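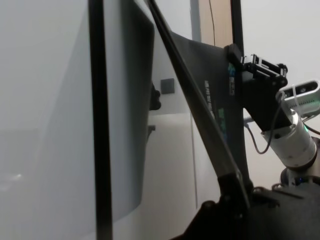

April 2019

Humidity log, back store. Valentin has now read the Mayrhofer leaflet twice and is convinced their gel sachets will hold the paper stock flat through winter. I'm not. The leaflet says 300 sheets were tested and gives no starting moisture, no room temperature and no word on how the sheets were stacked. A flat sheet in a dry room proves very little.

What we have of our own: batch 619 from Furnham went in the cupboard in March with three sachets per shelf. Top shelf still flat. Bottom shelf curled at the corners, grain side up, same as last year with no sachets at all. Valentin blames the door being opened. Maybe – but the door gets opened for both shelves.

The dial hygrometer reads 40 and has read 40 every time I've looked, which makes me trust it less. Tapped it. Still 40. Marion Crichton has a digital one at Hanislow and will lend it if we pay the courier. Before anyone orders more sachets I want both meters side by side overnight, and one shelf left bare for comparison.

Also the bottom shelf sits against the outside wall. Moved half the curled sheets up top, pencil mark on the back of each. Colour of the sachets hasn't changed, for whatever that's worth. Ask Marion which salt she uses to check hers.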